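Borkel fitted sheet, reviewed after two winters and a lot of laundry
By Aarti Gautam, April 2021
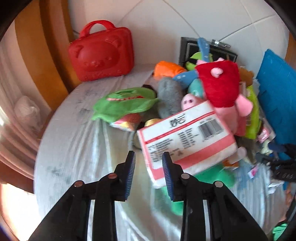 Does it stay on the mattress?
So far it hasn't let go of a single corner, and our mattress is 27 centimeters deep with a kid who sleeps like a windmill.

I bought the Borkel in white from the Nineck store in town, on sale for 19 dollars, mostly because our old Sutherland sheet had gone see-through in the middle. I expected very little. I love this thing! The elastic runs all the way around the hem (the Sutherland only had it at the corners), and the pocket is cut deep enough that you can tuck it well under before you let go.

The fabric is a plain cotton weave, crisp for the first few washes and then much softer. It feels cool in July, when we throw off everything else on the bed, and I've been perfectly happy with it in January under a heavy blanket too. It does crease. If you like a hotel-smooth bed you'll be ironing, and I am not going to iron a fitted sheet.

Washing is easy enough. I do it warm with the towels, and it comes off the line a little stiff but loosens up by bedtime. Marks are my one real complaint with white. Crayon came out with dish soap and patience, ballpoint didn't. I'd get the gray for a kid's room if they still made it.

There's also a tag on one short side that says "foot," and I can't tell you how happy that makes me at eleven at night.

I've since bought 2 more, one for the guest bed and one for my sister, who had been loyal to Rurora for years and has now asked me where to get a spare. The item number on the packet is 3908 if you're hunting for the deep version. The regular one is shallower and has a different label.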